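From: Hadi Hourani
To: kitchen-staff list
Date: Dec 10, 2020
Subject: Re: Drawer tasks and the morning shift

On the list, Limberg wrote:
> I read that the arm will do the putting away from February.
> In our canteen two people do this work every morning. Will
> they lose these hours? And who decides what goes in which
> drawer, we or the software people at Vudeck?

Dear Limberg, dear all,

Thank you for the question. I will try to answer it exactly, because in the last meeting I was too quick.

The hours stay until the end of the trial, this I have in writing from Ulent. After the trial I do not know, and I prefer to say so. What changes first is the kind of work. At Srour, where they are before us, the morning people now spend almost 29 minutes per shift on checking what the arm has put away. They did not ask for this task and some of them find it more tiring than the old one.

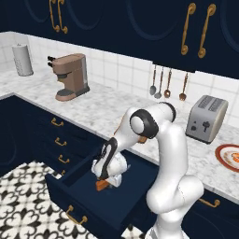

About the drawers: at present Vudeck decides, and I think this is wrong. All practice is done in simulation, with one small object and one open drawer at a time. In our kitchen a drawer is half open, somebody is standing before it, and the peeler is where the whisk should be. The colleagues who know this should be asked before the list of tasks is closed. I have proposed that 5 of us from the morning shift sit with them for one day. I wait for the answer.

Please send me the situations which you think a machine will not understand. I have 11 already, and 7 of them come from the dish area. Short notes are enough, also in your own language.

With kind regards,
Hadi

Contact the list owner | Copyright 2020 Ulent | Back to top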